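Ticket: Signature counts on the court petition page do not match
Opened by: Annelies Willems, Breralier campaign for victims' access to the courts
Assigned to: Kristof Smits, Dutbridge support
Status: Solved, one item left open 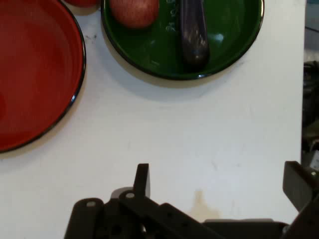

Annelies Willems, 09:12
Good morning. We collect signatures for a petition to the justice ministry. It asks that families of civilians killed in military operations abroad can bring a civil claim in our courts without first paying a deposit for costs. The public page shows 1,491 signatures. When I export the list, the file has only 1,302 lines. The difference is 189 names.

For us this is a serious matter. The petition will be handed over in June, and the ministry checks every line. If we announce a number in public and then deliver a smaller one, people who are against the petition will say that we made the number up.

What I have tried already:
Exported again in another browser. Same result.
Exported as a spreadsheet in place of plain text. Same result.
Logged out, logged in, removed all filters. Same result.
Asked Uriel Hinojosa to do the export from his account, which has full rights. Same result.

Kristof Smits, 09:47
Thank you for the clear report. Two questions. Did you import any signatures from paper sheets? And did you change the consent text under the form after the petition was already online?

Annelies Willems, 10:05
Yes to both. Femke Cuypers typed in the paper sheets from the meeting in the union hall. And the consent text was changed once, on the advice of our lawyer Henk Segers. The first version said only that the name would be "used for the petition". He wanted it to say clearly that the name and town will be given to the ministry. I don't know if people who signed before this change must sign again. Please do not delete anything before we know.

Kristof Smits, 10:31
I will not delete anything. I looked at the records and the paper import is fine, all those lines are in your export. The missing 189 all signed online under the first version of the consent text. When the text is edited, the system marks older signatures as "consent to be confirmed". The public counter still includes them, but the export leaves them out. So no data is lost.

Can you please check this from your side: open Signatures, choose Status, then "To be confirmed". You should see 189 names.

Annelies Willems, 10:44
I see them, 189. This is a big relief. But I must say the export screen gives no warning at all. There should be a line which says how many names are left out and why.

Kristof Smits, 11:02
I agree, and I have passed it to the developers as a separate request. For the names there are two ways:

1. Send the confirmation message from the same screen. Each person gets a link, and when they click on it the status changes and the name goes into the export.
2. If your lawyer decides that the first consent text was enough, an owner of the account can confirm all names together. We cannot advise you on this choice.

Annelies Willems, 13:20
I spoke with Henk. He prefers the first way. Some of the signers are relatives of people who are parties in the Mousavi claim, and he does not want their names given to a ministry on the basis of an unclear sentence. I agree with him — it would be strange to ask the state for fair treatment and be careless ourselves.

One problem. I sent the message to all 189 and 2 came back as undeliverable, both at addresses with the provider Jutov.

Kristof Smits, 13:58
Both addresses have a typing mistake in the part after the @ sign. Please do not correct them by guessing. If you have another contact for these people, ask them to sign again with the right address, and the old line can be withdrawn.

Until the answers are in, I advise you to set the public counter to "confirmed only". Go to Page settings, Counter. The number will go down to 1,302 and then go up again with each confirmation.

Annelies Willems, 14:26
Done, and I put a short note on the page to explain the lower number. The page and the export now show the same number. Uriel will call the two persons this evening.

You can close the ticket for the count. Please keep the request for the warning on the export screen open and write to me when there is news.

Kristof Smits, 14:33
Count issue closed. The export warning stays open under your name.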